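Renting at Fivbridge: Questions We Hear a Lot

When can I pick up my keys?
Any time after noon on your move-in day, at the Bender Street office. If you're running late (and who isn't on moving day!), call us and we'll leave them in the lockbox by the side door for you.

Can I bring my dog?
Yes, please do, we love meeting them. There's a pet fee of $20 a month, and we ask for a copy of the vaccination record before your lease begins. 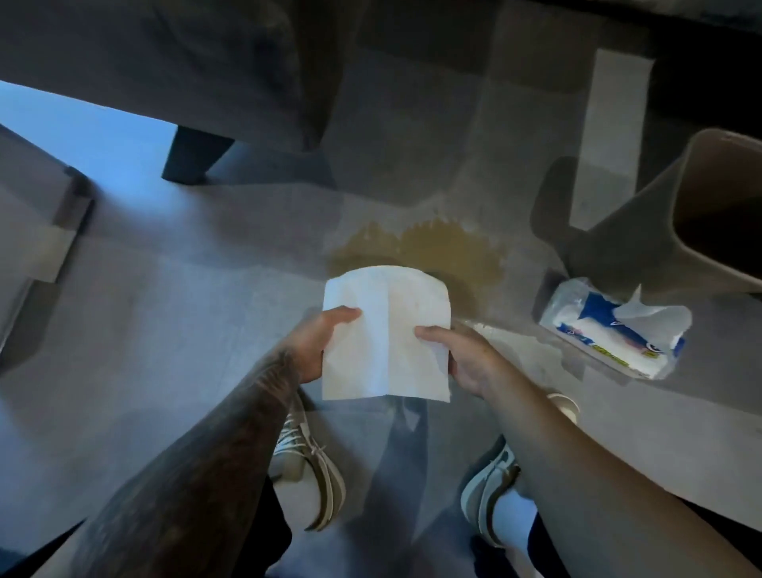 Floors & Cleaning

What should I use on the vinyl plank?
Plain warm water with a drop of dish soap is plenty for everyday mopping. For spills, a folded paper towel and a little patience will do nicely, and the sooner you get to them the better. Please skip the steam mop, as the heat can loosen the planks.

Do I need to have the place cleaned before I leave?
A good sweep and wipe-down is all we ask, and we'll send you a checklist 21 days ahead so it doesn't sneak up on you.

Mail & Packages

Where do big boxes go?
To the Pruitt building, room 413. Bring your ID, and do remember that it closes early in December.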